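Reading order for the Duturum mysteries?

My sister passed me a box of paperbacks and four of them are from the Duturum series, the ones set in the harbor town with the retired map dealer. None of them has a number on the spine. I started one called The Skimar Ledger and it keeps mentioning a fire that I guess happened in another book. Do I need to stop and find the earlier ones, or can they be read in any order? I read mostly at night, so I don't want anything too grim either.
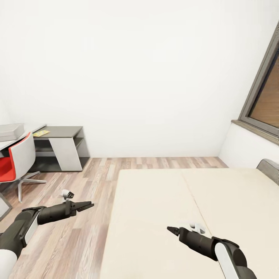
Plustton, Jun 29, 2020

Also, is the short story collection worth getting? The library here doesn't have it and the used copies cost more than I'd like to pay.

Posted by marlowe_reads

Gangadharan Rajan
You can read most of them alone, but The Skimar Ledger is the third book and it gives away who set the fire in the second. If you care about that, put it down now. The order is:

The Veres Map
A Fire at Low Water
The Skimar Ledger
The Widow's Compass
Two Bells for Duturum

The first one is slow. It has a long section set in 1683, told through letters, and then jumps to 1712 for the trial. Some people skip the letters. I wouldn't, as the name of the ship's owner comes up again in book four and you'll be lost without it. After that the books stay in the present day, apart from the prologues.

They aren't grim. The deaths mostly happen off the page and the dealer spends more time arguing with his neighbor about a fence. A Fire at Low Water is the darkest, and even there it is one chapter - the one where they search the boathouse.

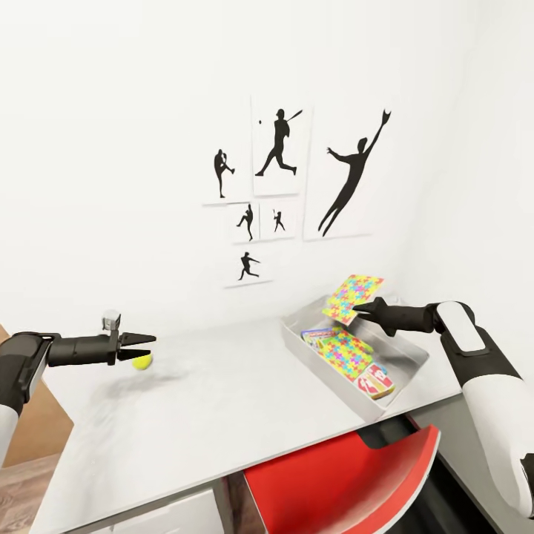

On the table

As for the short stories, wait for a cheaper copy. There are only two with the map dealer in them. The rest are about his niece, written earlier, and she talks like a different person from the one in the novels.

pagecorner
I read them all out of order and was fine. Started with book five.

tilda_w
Check which printing you have. The first edition of The Veres Map came out in 2000 and it is missing the family tree at the front. Mine ends at chapter 36 and my friend's has one more chapter after that, a short one with the dealer's son. It doesn't change who did it, but it does explain the phone call at the start of the next book. I reread the series every February and I still get the two captains mixed up, so the family tree helps.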